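4.2 Free throws late in close games

We were thrilled by how much the play-by-play logs could tell us once they were cleaned up! Our sample covers 221 games from the Praseso regional basketball league, and 77 of them were within five points when the last two minutes began. Every free throw in those two minutes was tagged with the shooter's minutes played, the score, and whether the home crowd was behind the basket.

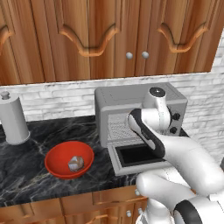 Does a tired shooter miss more often at the line?
Tired shooters did miss more, but the gap was small and showed up mainly in players who had sat out for less than three minutes in the second half.

What excited us most was the pattern among bench players. The 110 reserves in the data shot nearly as well as starters, even when they came in cold with the game on the line (coaches at Wakier and Norðdahl have been saying this for years, and it is great fun to see the numbers lean their way). The effect held when we dropped overtime games and again when we left out the 15 players with the fewest attempts.

We also looked at time-outs called just before a free throw. Coaches love them, and the idea of "icing" a shooter is old, yet we found very little change in either direction. The March games hint at a slightly larger drop for younger players, and we would love to test that on a full second season.

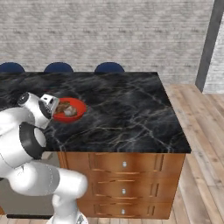
Figure 3. White robotic arm over a dark countertop, gripper pointed at a red bowl.

All tagging was done twice in Pluloma, and the few entries that disagreed were checked against game video before the final count.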